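### 3.2 Fan mail and merchandise

We coded 900 posts from music and gaming creators on Grominora for any mention of physical goods. Most were short notices about shirts, prints or signed cards. Two coders read each post - a third settled any split.

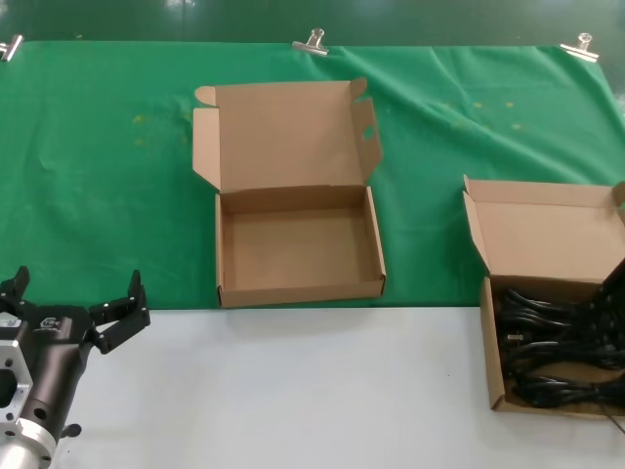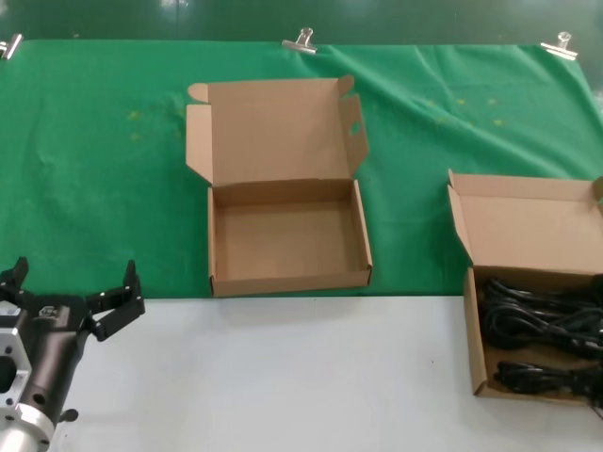
**Figure 2.** Open cardboard box on a green cloth, two views.

Creators who had started out with parody songs posted about goods more often than voice actors did. The gap held after we removed the 15 largest accounts. Posts from convention weeks were coded apart, as sales there follow a different pattern - many creators only sell in person. Reposts were dropped before coding began in April.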